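Ríos Loop, clockwise or counterclockwise?

Walking & Hiking > Trip Planning > Day Routes

boggyknees
Planning the Ríos loop from the Neneck lot in January and I can't find two people who agree on direction. The old leaflet says clockwise. The sign at the lot has an arrow pointing counterclockwise, but somebody has clearly leaned on the sign at some point in its life. I have decent boots, average lungs, and a strong dislike of going down wet slabs on my backside. Which way?

cairn_denier
Counterclockwise. You get the climb done while your breakfast is still working for you, and the wall above Modotero keeps the wind off until the last bit. The summit is 294 meters, so nobody is going to name a school after you, but the view down the estuary is better than the number suggests.

slowmarch58
Clockwise, and I will die on this hill, which is 287 meters, not 294. The higher figure is from the leaflet, and the leaflet also shows a tea room.

cairn_denier
The trig pillar is on the lower of the two bumps. The rocks at the east end are higher. Walk over and look.

slowmarch58
I have walked over and looked. I have also sat on both. I felt no taller.

boggyknees
Happy for you both. Direction?

slowmarch58
Clockwise because the slabs are on the north side and you want to go UP them. Going down them in January is how I got to know the emergency department's vending machine.

hatpinmoor
Agree with slowmarch on the slabs, disagree on nearly everything else he's ever posted. One thing nobody has mentioned is the section between the Disitov stile and the stream. The path on the map goes straight across. The path on the ground went straight across until the spring, and now it goes into a hole with reeds in it. Stay left along the broken wall, go through the gap where the two hawthorns are, then cut back to the stream by the flat stones. It adds 20 minutes and saves you a sock.

I was going to draw a map of this but words will have to do.

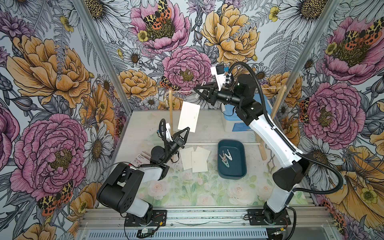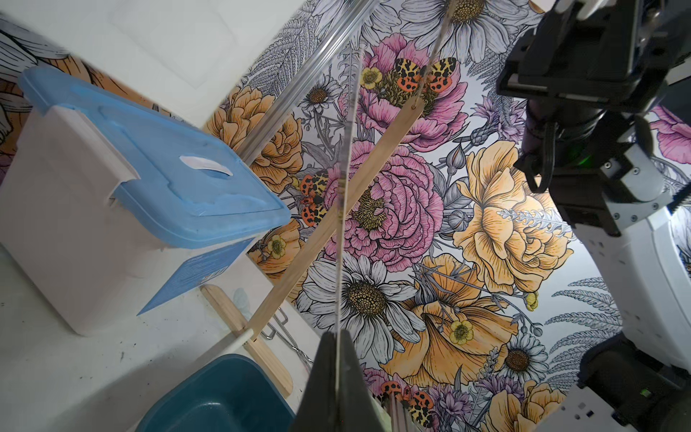 Back to that wall: it runs out well before the stream, and in mist you can easily start following the wrong one, which goes off toward Modotero and a farm with opinions. Keep the sound of water on your right. If it goes quiet, you've drifted. The ground past the hawthorns is all tussocks, and in June there's so much in bloom down there that it could pass for that floral wallpaper, though in January you'll be getting the brown version. The flat stones are fine unless the stream is over them, in which case go home or get wet.

boggyknees
This is more useful than the leaflet, thank you. Is the gap obvious?

hatpinmoor
Obvious once you're standing in it.

cairn_denier
You can skip all that by going counterclockwise, because you hit the stream lower down, at the footbridge.

slowmarch58
The footbridge that is currently in two halves?

cairn_denier
It was in one half when I used it.

peatandquiet
Did it in the fall, counterclockwise, and the footbridge was taped off. I went over anyway and wouldn't again. The slabs on the way down were unpleasant but there's grass along the left edge (your left, facing down) and I mostly stayed on that. Clockwise would have been nicer. The view is behind you on the climb that way, so you do have to remember to turn around.

Also, the lot at Neneck now takes coins only. The machine ate mine and gave me a ticket for the previous afternoon.

boggyknees
Clockwise it is, then, left along the broken wall, water on the right, pocketful of coins. Any point in starting before 9 a.m.?

slowmarch58
Yes. Three parking spaces have a puddle in them, and those are the ones left after nine.

cairn_denier
When you get up there, stand on the east rocks and then stand by the pillar and report back honestly.

boggyknees
I'm bringing a spirit level.

slowmarch58
Bring a long one.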